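2026年8月16日(日)

# 『Drenham』開発定例 議事録

- 出席:Kyung-tae Myung(進行)、Ramesh Kandpal(記録)、レベル設計班、QA班
- 対象ビルド:7月末版

## 1. 前回の持ち越し

港湾区画Netsteadの読み込み遅延は、ストリーミング単位の分割で解消済み。旧セーブからの移行時に限り、倉庫街の扉が開いた状態で復元される件が残る。QA班で再現手順を確定し、チケットに追記する。

## 2. ファストトラベル地点の配置

地図全体の地点数は現状83。山岳区画Semwalに偏りがあり、徒歩移動の区間がほとんど発生しない。Myungより、Semwalから6地点を削除し、うち5地点分を湿地側に振り替える案が出た。

Kandpalは、削除対象のうち峠の小屋はサブクエストの帰還先に指定されており、単純な削除では進行不能になると指摘。帰還先を麓の宿に変更したうえで削除する方針とした。湿地側の設置位置はレベル設計班が次回までに提示する。

## 3. 小物アセットの質感

市場と民家の小物について、布のしわと編み目状の側面の表現を確認した。格子状の穴を持つ籠は、現在アルファテスト付きの板ポリゴンで作っており、斜めから見ると厚みがない。近景用LODのみ穴の縁に形状を追加する。布はシミュレーションを使わず、静的メッシュを3種類用意して回転配置する。柄のタイリングは折り目で途切れてもよいものとする。
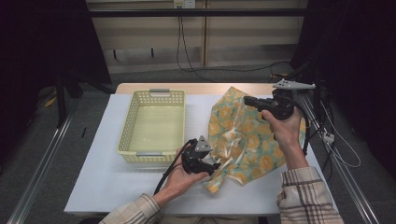 図1 淡黄色の籠と柑橘柄の布

遠景LODへの切り替え距離は20mで据え置く。市場広場のみ描画負荷が高いため、計測結果を見て個別に設定する。

## 4. Fatdenの夜間イベント

地下街Fatdenで、夜間の巡回兵が昼の経路を引き継ぐ不具合が報告された。時刻切り替えの瞬間にプレイヤーが区画境界にいると発生する。経路テーブルの再取得を区画進入時にも行う修正を入れる。会話中の兵は対象外とし、会話終了後に再取得する。

難易度「高」での巡回密度を上げる提案は、修正後のビルドで再度検討する。

## 5. 地図画面の表示

未踏破領域の霧表現が、地形の等高線と重なって判読しにくいとの指摘があった。霧の不透明度を上げる案と、等高線を踏破後にのみ表示する案を比較し、後者を採用。発見済み地点の名称は霧の上に描画する。

## 担当

- 峠の小屋の帰還先変更:Kandpal
- 湿地側の地点案:レベル設計班
- 籠の近景LOD修正:Myungから外注先へ指示
- 扉の復元不具合の再現手順:QA班
- 巡回経路の再取得処理:Kandpal

次回議題に、水上移動時のカメラ追従を追加する。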